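Projekt Pluren – Zwischenbericht an die Förderstelle
Berichtsteil 2: Stand der Arbeiten bei einfachen Aufgaben in Haushalt und Laden 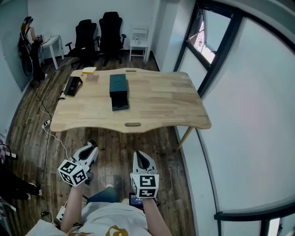

Können Maschinen heute schon einen Tisch abräumen oder ein Regal im Laden nachfüllen?
Unter festen Bedingungen gelingt es oft, in einer fremden Wohnung oder in einem normalen Laden aber noch nicht zuverlässig genug, dass man sie allein arbeiten lassen kann.

Diese Antwort ist vorsichtiger als die in unserem Antrag. Damals haben wir geschrieben, dass am Ende des ersten Jahres sieben Aufgaben ohne Hilfe eines Menschen laufen sollen. Zum heutigen Datum, dem 21. Juni 2018, gilt das für drei davon: Schachteln stapeln, leichte Gegenstände in eine Kiste legen und eine Tischfläche freiräumen. Die anderen vier gehen nur mit Eingriff.

Vorführungen von Menschen
Der größte Teil der Arbeit war die Aufnahme von Vorführungen. Ein Mensch macht die Aufgabe mit Handgreifern vor, und das Programm soll daraus die Bewegung lernen. Bis jetzt liegen 2300 brauchbare Vorführungen vor. Die Aufnahme geht schneller als geplant, die Kontrolle der Daten leider langsamer. Hierfür haben wir 105 Arbeitsstunden gebraucht, im Plan stand weniger als die Hälfte.

Haushalt (Teilprojekt Skokano)
Harte Gegenstände mit geraden Kanten machen uns wenig Sorgen. Schwierig bleiben Kabel, Tüten und alles, was seine Form ändert, wenn man es anfasst. Auch durchsichtige Dinge werden oft nicht erkannt. Beim Zusammenlegen von Handtüchern sind wir noch am Anfang, und ich möchte dafür keine Quote nennen, weil die Versuche untereinander nicht vergleichbar sind.

Laden (Teilprojekt Bako)
Beim Einräumen von Packungen braucht die Maschine rund 23 Sekunden pro Stück. Ein geübter Mitarbeiter ist viel schneller. Für die Nacht, wenn der Laden geschlossen ist, wäre dieses Tempo vielleicht trotzdem annehmbar. Der Partner Ketlow hat uns hierzu Maße seiner Regale geschickt, die Angaben zu den untersten Fächern fehlen noch.

Abweichungen und nächste Schritte
Die Tests in einer bewohnten Wohnung verschieben wir auf Oktober. Bis dahin werden die Vorführungen mit wechselnden Tischen und anderem Licht wiederholt. Das Budget für Material wird eingehalten – bei den Personalkosten bitten wir um eine Umbuchung innerhalb des Jahres, der Antrag dazu liegt als Anlage bei.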